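Blanco sobre blanco: segmentar un vaso que casi no existe
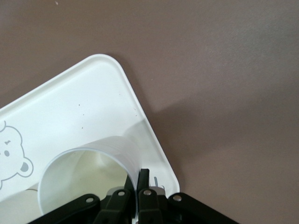 Por Iratxe, programadora de percepción en Pevum
Octubre

Llevo toda la semana peleándome con el vaso de plástico y por fin tengo algo que contar. Bandeja blanca, vaso blanco un poco translúcido, y la cámara de muñeca tan cerca que los dedos tapan parte del borde justo cuando más falta hace verlo. ¡Me encanta este problema!

Lona, nuestro módulo de segmentación, se apoyaba demasiado en el color y fundía vaso y bandeja en una sola mancha. El miércoles probé a darle más peso al gradiente local y las estrías del cuerpo del vaso salieron nítidas, como un código de barras. Con eso y la elipse de la boca, Baek (el estimador de pose) ya tiene de dónde agarrarse.

El otro cambio está en Plomport, el planificador: ahora recibe la máscara a 30 Hz y puede corregir la aproximación hasta los últimos 8 mm. Antes congelaba la pose a 60 mm y cruzaba los dedos, los suyos y los míos.

Me queda pendiente el dibujo del oso. Su contorno gris genera bordes falsos preciosos, y Baek llegó a proponerme un agarre en la oreja. Voy a probar a filtrar por profundidad, aunque con plástico translúcido el sensor se inventa la mitad de los puntos. Si alguien lo ha resuelto sin reentrenar, que me escriba, por favor.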